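Introduction to Household Textiles
Unit 4: Pattern, repeat and border in table linen
Handout for students, revised Monday, May 24, 2021
Tutor: Hadiza Tamuno

Read this before the practical session and bring it with you. It covers the terms you will need for the second assignment. The section on fibre content has moved to Unit 5.

1. What a repeat is

A repeat is the smallest piece of a pattern that can be copied side by side to make the whole. On a printed cloth the length of the repeat is often fixed by the printing equipment. With rotary screens it is tied to the circumference of the screen. On a woven cloth it depends on the number of warp and weft threads the loom can control separately.

To find the repeat, choose one clear point in the pattern, such as the tip of a leaf, and look along the cloth until you meet the same point again. Measure between the two. Do this once along the length and once across the width. Write both figures down, length first.

Be careful with half-drop patterns. In a half-drop, each column is shifted down by half the length of the repeat, so the matching point in the next column is not level with the first. Students often record half the true figure.

2. Bands and stripes

A banded cloth has its decoration arranged in strips. Lengthwise bands run parallel to the selvedge and crosswise bands run from selvedge to selvedge. Bands may be plain, or filled with small motifs, or a mixture of the two.

Lengthwise bands are cheap to produce because the cloth can be cut at any point without spoiling the layout. The drawback is that the maker has no border at the two short ends. Some makers print a separate end border, which means the cloth can then only be sold in fixed lengths.

3. Geometric motifs

Crosses, zigzags, small squares and eight-pointed stars are found in table linen from many parts of Europe. Most of them come from counted-thread work, where the embroiderer follows the grid of the cloth. A curve is hard to make on a grid, so flowers turn into stepped shapes and stars get straight edges. When these designs were later copied for printing, the stepped edges were often kept, although the printer had no need of them. 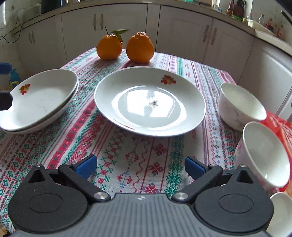 For this reason a stepped outline is not good evidence that a cloth is embroidered or woven. Turn it over. On a printed cloth the colour on the back is usually paler, or missing. On embroidery you will find thread ends and floats. A woven pattern normally shows on the back with the colours changed round.

4. Colour order

Note the colours in the order they appear from the left selvedge to the right. Use plain names – red, dark green, pale blue – and leave trade names out. If the order reverses at the centre, the layout is symmetrical and you need only record one half. Mark the centre with a C.

5. Size and overhang

A tablecloth for daily use is normally cut to hang 20 to 30 cm below the table edge on each side. Add twice the overhang to the length and width of the table, then add the hem allowance. If the cloth has a border, check where it will fall. A border meant for the overhang looks wrong on the table top, and plates will hide part of it.

6. Assignment

Record one banded cloth from home or from the study collection. Hand in a measured drawing of one full repeat, the colour order, and a short note saying how the pattern was made and how you know. Squared paper is in the cupboard by the door.

The sample books are under shelf mark 163. Jussara Amaral looks after the collection and needs a day's notice if you want anything taken out of its box. Cotton gloves are not required for the sample books, but hands must be clean and pens stay in your bag.

Drawings in pencil only.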